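From: Wai-kit Wan
Subject: Re: [pantry-list] Storing oils and vinegars on the counter

Tươi Nghiêm wrote:
> Durnberg now say their vinegar keeps 156 weeks once opened,
> and that a cool cupboard adds 6 months on top. They tested
> 1,000 bottles. I think we should update the storage page.

I'd hold off on that. A thousand bottles of what, kept where, and opened how often? The leaflet doesn't say. Velerus made much the same claim for their walnut oil and quietly dropped it in August.

I also don't see how a cupboard can add six months to a number that was never tied to a temperature. Kolář at least print the conditions on the back label, in tiny type, but they do print them.

My own bottles stand out on the table all year and I go by smell – not scientific, I know, but neither is the leaflet.
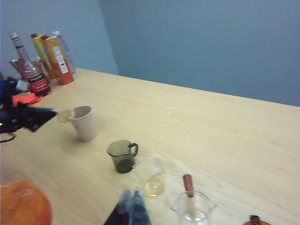 Back corner of the table, bottles and cartons.

If somebody has the full Durnberg test, please post it and I'll read it. Until then I'd leave the storage page as it is. The Brokar section needs fixing more, as it still tells people to refrigerate honey.

Wai-kit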